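Storing winter knitwear between seasons
October 2025
By Roya Moradi

Wool stored carelessly in spring comes out in autumn with holes, fold lines or a musty smell. The procedure below covers jumpers, cardigans, scarves and beanies in wool, alpaca and blends. Pure synthetics are not eaten by moths, although food stains on them may be.

Clean before storing
Clothes moth larvae feed on keratin and are drawn to sweat, skin and food residue. Wash every item that has been worn, including those worn once. Use a wool wash at the dose on the bottle, in water no warmer than the care label permits. Do not wring. Roll the garment in a towel, press, then dry flat out of direct sun. Turn it once the upper face is dry.

A garment that feels dry on the body is often still damp at the cuffs and neckband. Allow an extra day. Moisture sealed into a tub will produce mildew within weeks.

Freezing
If moths have been seen in the wardrobe, freeze items that cannot be washed. Seal each in a plastic bag with the air pressed out and leave it in a chest freezer for two weeks. Let the bag return to room temperature before opening it, so condensation forms on the outside. The freezer compartment of a bar fridge is usually not cold enough.

Folding
Knitwear should not be hung. The shoulders stretch over the hanger and the body lengthens under its own weight. Fold on a bed or a large table, sleeves across the back, then in half or in thirds. Heavy ribbed collars should sit on top of the fold, uncompressed.

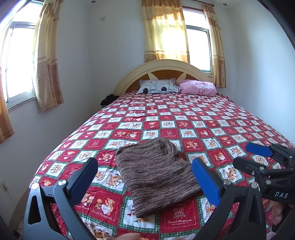

Place the heaviest pieces at the bottom of the tub and stop before the lid has to be forced. A 469 mm deep drawer takes two stacks of adult jumpers front to back. Acid-free tissue between layers reduces creasing – plain newsprint transfers ink and should be avoided.

Containers and repellents
Lidded plastic tubs with a gasket keep insects out. Cotton bags breathe better but must be closely woven and tied shut. Cedar blocks have a limited effect on larvae and lose their scent; sand them lightly each August. Pheromone traps catch males only and serve as a monitor, not a treatment.

Vacuum the wardrobe floor, skirting and drawer runners before anything goes back in. Empty the vacuum outdoors.

Related tips
Removing pilling without cutting the yarn
Re-blocking a stretched cardigan
Darning a cuff, by Jomar Umali
Airing doonas and blankets

Contact Darngate | © Darngate Household Notes | Back to top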